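**Ulport, 2024-10-15**

# Greifen auf Tuchfühlung: Forschungsteam von Semwal stellt Lernverfahren Sturus vor

Weiche Dinge sind für Roboter schwierig. Stoff gibt nach, wirft Falten, rutscht weg und sieht nach jeder Berührung anders aus als vorher. Das Forschungsteam von Semwal in Ulport hat nun ein Verfahren entwickelt, mit dem ein Zweifingergreifer solche Materialien deutlich sicherer fasst, und die Ergebnisse haben selbst das eigene Labor überrascht: Von 4.000 Greifversuchen im Abschlusstest gelangen 3.631!

Sturus, so der Name des Verfahrens, lernt aus den Bildern einer kleinen Kamera am Handgelenk des Roboters. Menschen führen den Arm zunächst selbst durch die Aufgabe, das System zeichnet Kamerabild und Fingerstellung gemeinsam auf. Daraus leitet es ab, wann die Finger schließen sollen, wie weit und in welchem Winkel. Eine zweite Kamera im Raum ist für den Betrieb nicht nötig, ein vorab erstelltes Modell des Gegenstands ebenso wenig.

Das eigentlich Neue steckt in den letzten Zentimetern vor dem Kontakt. Dort verdeckt der Greifer einen großen Teil der Sicht, und viele bisherige Ansätze verwerfen diese Bilder als unbrauchbar. Sturus behält sie und gewichtet sie sogar stärker. Gerade die engen, halb verdeckten Ansichten verraten viel darüber, wie ein Stoff zwischen den Fingern liegen wird.

Getestet wurde an 12 Aufgaben, vom Aufnehmen gefalteter Tücher bis zum Umsetzen gepolsterter Teile. Als Erfolg zählte ein Versuch, wenn der Gegenstand angehoben und am Zielort abgelegt wurde. Die Daten entstanden an 2 Standorten, in Ulport und im Partnerlabor in Saltov, mit unterschiedlichem Licht und unterschiedlichen Tischen. Dass ein in Ulport trainiertes Modell in Saltov ohne Nachtraining arbeitete, freut das Team ganz besonders.
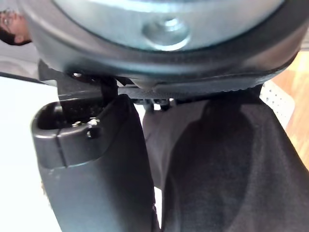
*Blick der Handgelenkkamera: links ein schwarzer Greiferfinger, rechts eine dunkle, stoffbezogene Fläche, die nah an die Halterung heranreicht.*

Offen ist noch einiges. Sehr dünne Gewebe bereiten dem Verfahren weiterhin Mühe, und auch beim Tempo sieht das Team Luft nach oben. Im Dezember beginnt in Saltov eine weitere Versuchsreihe, in der der Greifer mehrere Stofflagen voneinander trennen soll. Der Trainingscode und ein Teil der Aufzeichnungen werden zum Start der Reihe für Forschungsgruppen zugänglich gemacht.

**Kontakt:** Semwal, Pressestelle, Ulport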